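Galería: la mesa de los papelitos verdes

La mesa grande del taller Stustovari es blanca, o lo fue el día que la compramos. Desde mayo sirve para ordenar el trastero del local, tarea que en la hoja de planificación figura con el nombre de Inga y que en la vida real consiste en cambiar cosas de sitio con expresión seria.

El método es sencillo: cada bolsa, bote o caja que sale del armario recibe una nota adhesiva verde claro, escrita a mano. Compramos 50 blocs en Distov. El inventario previo hablaba de 3.131 artículos, cifra que incluye los clips y, sospechamos, también las pelusas.
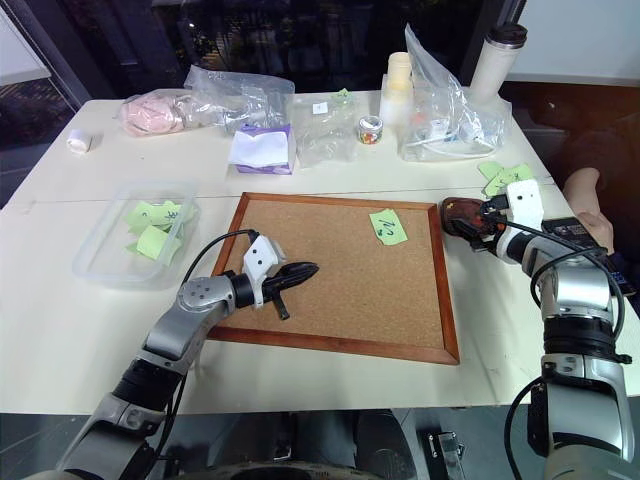
El tablero de corcho iba a ser el cerebro de la operación. De momento luce una sola nota, cerca de una esquina, con algo parecido a «1/2». Puede ser media jornada, media caja o el estado de ánimo de quien la pegó.

El recipiente de plástico transparente guarda las demás notas, varias ya dobladas o enroscadas. Otro grupito ha preferido instalarse hacia el fondo de la mesa.

Los pañuelos, con su envase lavanda, están a mano para cuando haya que pasar todo esto a la hoja de cálculo.

El bote pequeño de contenido rojo, amarillo y verde es, con diferencia, lo más alegre del inventario. Nadie ha propuesto todavía una categoría para él.

Los vasos de color crema van apilados. Quedan pendientes la bolsa del cable blanco enrollado y la de las piezas transparentes, que en la lista Darkis aparecen bajo «varios», junto a otras 1.910 entradas.

Próxima actualización de la galería: 18 de septiembre, con el segundo estante del armario.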